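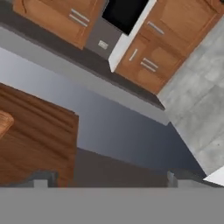
Recording demos by remote control in the sim kitchen — how many are enough?

teguh_m
I am teaching a simulated arm in a kitchen by remote control. Until now I have recorded 216 demos of one task, reach and grasp. The policy does well when the wrist starts level. When the wrist camera is strongly tilted, with the countertop edge running diagonally, it moves sideways and closes the fingers on air. Should I record more demos, or clean the ones I have?

leonie_h
Clean first. I would look at how you start each demo. If you always level the wrist before you approach, the policy never learns what to do from a bad angle.

teguh_m
Yes, I do this. It is a habit from the joystick, I feel lost when the view is rotated.

PrysB
I don't agree with cleaning. Start from random wrist angles and record 26 new ones. In the Ruto project we had the same problem and the new demos solved it, we did not delete anything.

leonie_h
@PrysB And how many of your old demos had long pauses in them? The policy copies the pauses too. I removed mine and it stopped hesitating above the handle.

PrysB
Some had pauses, I admit. But he asks about tilt, not about hesitation — these are two problems.

gualtiero
Maybe try guiding by hand if you have also the real arm. At Jirnent we do it like this, and the paths are smoother than with a joystick. Of course then you must match the sim camera to the real one, and this took us until December.

teguh_m
I have only the sim. I recorded 9 tilted starts this morning and they are ugly, two of them touch the wood block. Keep or throw away?

PrysB
Keep them if the grasp is good at the end.

leonie_h
Throw away the two with contact, keep the others. Please post the success rate after training, I am curious.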